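From: Harish Rajput
To: butcherblock list
Subject: Re: [kitchens] Fruit bowl vs. fridge, and the oil question again
Time: 9:28 pm

Sum-yee Chuang wrote:

> Hi all, we finally have our countertop in (birch, oiled, and I love it) and
> now I'm scared to put anything on it. Two questions. Does anyone keep their
> fruit out on the wood all year, or does it all go in the fridge? My mother
> swears by the fridge for everything including lemons. And second, are
> candles next to a wall a terrible idea? I have a nice set and nowhere else
> to put them. Tien-fu Shih told me to ask here and said somebody would write
> me an essay.
>
> Sum-yee

Well, I guess I'm the somebody. Congratulations on the counter! Birch is lovely and you'll stop being scared of it the first time you spill coffee, I promise.

Fruit first. Ours lives out in a bowl pretty much all year and I'd never go back. When it was in the drawer we forgot about it, and I'd find a lime at the back in October that had turned into a little brown golf ball. Out on the counter people just grab something on the way past. The only things I move to the fridge are avocados once they've gone soft (they'll hold another couple of days in there) and lemons if I bought a whole bag, so your mother has half a point.

I do mix everything in one bowl, which I know Pak-hei is going to write in and complain about. Yes, apples push the avocados along faster. I like that! If I buy them hard as rocks they need the push. If you want them slower, give them their own dish at the other end of the counter. Oranges don't seem to care either way.
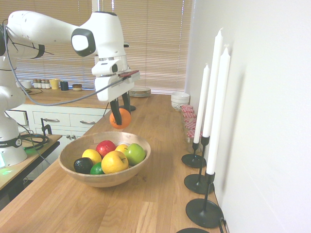 Mixed bowl on the butcher block, candles over by the wall

The bowl is a plain round wooden one, nothing special. I got it from Flotico when they were clearing out their kitchen stuff and I've only ever wiped it with a damp cloth and then dried it right away. Don't soak yours. Tien-fu Yu left his in the sink overnight and it split right up one side, and he's still mad about it. I'd also pick the bowl up every few days and wipe underneath, especially if you've got a juicy lemon that might be thinking about leaking. Citrus leaves a pale ring on oiled wood and you'll be sanding it out.

Candles. I'm fond of tapers in holders of different heights, three is plenty for a counter, and black holders look great against pale wood. But I don't light mine where they stand. They're there to look nice, and when we want them lit they go to the table. White walls show soot long before you notice any smell, and I've repainted one wall in my life for that reason and would prefer not to do another. Put a bit of felt under the bases too. Metal on oiled wood can leave a gray mark if there's any water around, and you don't see it until you move the thing.

On oil, to go back to what was asked last month: I'm still using the Junari one, thin coat, wait, wipe it off, leave it overnight. I did it every couple of weeks at first and now it's whenever water stops beading up. Somebody recommended the Hurimport wax on top and I've got a tin of it but haven't opened it yet, so if you've tried it please say how it went - mostly I want to know if it gets sticky in summer.

Oh, and run the oil along the strips, not across. I went across the first time and had streaks for ages.

Harish

P.S. Sum-yee, what thickness did you end up with? I have 28 mm written down from your first post but my wife thinks you changed it.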